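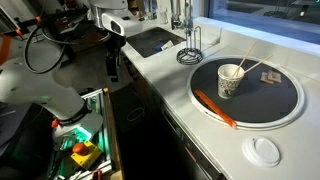
A paper cup and two stir sticks on the counter.

Tipene Bright has been repairing accordions in Mistville since he was nineteen. His shop is on the ground floor of a former shoe store on Berkis Street, and the old foot-measuring stool is still by the door. He uses it to reach the top shelf. We met on a Monday, when the shop is closed to customers, and talked for most of the morning.

He did not grow up with the instrument. His parents listened to country radio, and the first accordion he handled belonged to a neighbor who wanted it out of her garage. "It had mice," he says. "The bellows were chewed through at one corner and three of the keys were stuck down. I took it apart on the kitchen floor and couldn't get it back together. My mother stepped around it for a month."

He learned the trade from a repairman in Hivodcombe, a bus ride of an hour and a half each way. The arrangement was loose. He swept up, sorted screws and was allowed to watch. After the first winter he was given reeds to clean. "He didn't explain much. He would hand me a reed plate and say it was wrong, and I'd have to work out how. Sometimes it was rust. Sometimes the leather valve had curled. One time it was fine and he wanted to see if I'd say so."

A full-size piano accordion can have more than 400 reeds in it, and most of the work Bright takes in comes down to them. The instrument on his bench when I visited, a red one from the 1960s, had been stored flat in an attic. The wax that holds the reed plates to their blocks had gone brittle. When he tipped one of the blocks, a plate slid out into his palm.

"You see that a lot," he says. "People think wax is a cheap way to do it. It's a good way to do it. It seals, and the next person can get it out again. I've had ones in here where somebody used glue from a hardware store, and I had to charge the owner double."

He mixes his own wax from beeswax and rosin, and melts it in a small pot at the back. He won't give the proportions, although he says they aren't a secret. They change with the weather, and he goes by how it snaps when it's cold.

Tuning takes longest. Each reed is a strip of steel, and to raise the note he scratches a little metal from the tip. To lower it he scratches near the base. He then puts the block back, closes the instrument and plays the note again, since a reed sounds different once it is inside the box. A full tuning takes him 6 or 7 working days. He doesn't do more than four hours of it at a stretch. "After that you start hearing things that aren't there. You fix a note that was all right, and the next day you have to fix it back."

I asked about the electronic tuners that many repairers now use. He has one and he likes it. "It's faster and it doesn't get tired. I check by ear at the end. With the older players, they want it wetter than the machine would, that wobble between two reeds. I've got a customer who plays for dances and he brings me a cassette from 1981 and says, like that."

The dance customer is one of the regulars. Others are church players, a few schoolteachers, and members of the Nic Giolla band, who play at weddings and send their instruments in every June before the season gets busy. Bright keeps a ledger of everything that comes through the door. The red accordion is number 322. The early entries are in pencil and some have no price beside them.

"I was bad at asking for money," he says. "I'd do the work and then say, whatever you think. People thought twenty dollars."

He charges properly now, and turns down some jobs. If the bellows, the reeds and the case all need replacing, he tells the owner to buy something else, unless it belonged to family. In those cases he asks what they want from it. Some only want it to play one song at a funeral or a birthday. He can usually manage that without a full rebuild.

He has no apprentice. Two people have asked over the years. One moved away, and the other came for a few Saturdays and found the reed work too slow. Bright doesn't seem bothered. He has started writing down what he knows in a set of notebooks, one for each part of the instrument. The one on bellows is finished. The one on bass buttons has been going for two years.

"The bass side is all rods and levers, and they go back in one order," he says. "I've drawn it four different ways. I can do it with my hands, but I can't draw it yet."

Does he play? "A bit. Enough to test them." He picks up a small black accordion from the shelf behind him and goes through a waltz, stopping twice on the same note. He plays it a third time, opening and closing the bellows slowly, and then reaches for a screwdriver.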